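Open Day at Kernari

The doors opened at nine, but Iker Valcárcel had been in the lab with his coat on since half past six. The heating did not come on until eight, and he had asked for it twice.

Maksym Yatsenko arrived with a bag of rolls and a stack of leaflets. The leaflets said Dinamar on the front, the name the project had had in the spring.

"We can't hand these out," Iker said.

"There are 700 of them."

"Then we'll cross it out."

They crossed it out on 20 and gave up. By then the first visitors were coming along the corridor, and with them Mrs Bakke, who had paid for most of the building and had never been inside it.

Maksym did the talking. He said the cube was small and the fixture was printed on the second floor, and that the black and white squares told the computer where each thing was. Mrs Bakke asked if it could play chess. He said it could not. She put on her glasses and stood by the screen, where the two views were up.

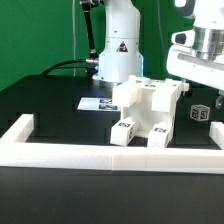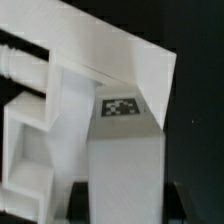

The second run

After the rolls, Iker changed one line in the program and did not mention it to Maksym. The room was fuller now. A boy in a school jumper had pushed through to the front and was asking what happened if you moved the cube while the arm was going for it.

"It looks again," Maksym said.

"Every time?"

"It should."

Iker kept his hand near the stop button. He had run this 100 times in September and could have drawn the path with his eyes shut. The motors started, and people stopped talking.

"My husband had a steady hand," Mrs Bakke said, to no one in particular. "He mended clocks at Toker's, in the back."

Maksym began to answer her and then saw that she was watching the arm, so he left it. Iker took his hand off the button and put it in his coat pocket.

"Can it do it again?" the boy asked.

Iker typed the command and pressed enter.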